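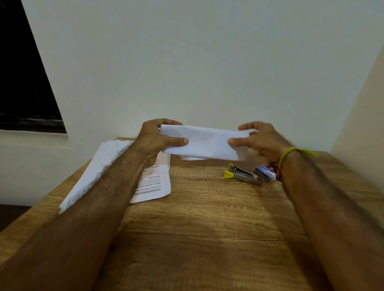 Jul 27, 2020

Day 9 of the no-sugar thing and I feel exactly the same as I did on day 1, except crabbier. The plan says I should have "clear mornings" by now. My morning was as foggy as ever. I slept badly, woke up at 5 and lay there thinking about toast with jam.

I got the plan from the Vekine newsletter, which I signed up for back when I had a sore knee and believed things. It runs 17 pages and most of them are about how you will feel. The part on what to eat takes up half a page and comes down to eggs. There is a chart with a line going up and no numbers on either side of it. I would like to know what the line is.

Went to the dentist in Junulholm last week and asked if cutting sugar for a month does anything for your teeth. She said it couldn't hurt and then tried to sell me Dirkodent, a rinse, 15 dollars a bottle. I bought it. It tastes like a swimming pool. So much for being hard to fool.

Lunch was eggs. Walked down to Riviere afterward, past the bakery, and did not go in, though I stood outside long enough that the girl at the counter waved.

I've said I'll keep going to the end and write down how I feel every night so I can't fudge it later. Tonight: tired, slight headache, pants fit the same. If there's no difference by September I'm going back to jam.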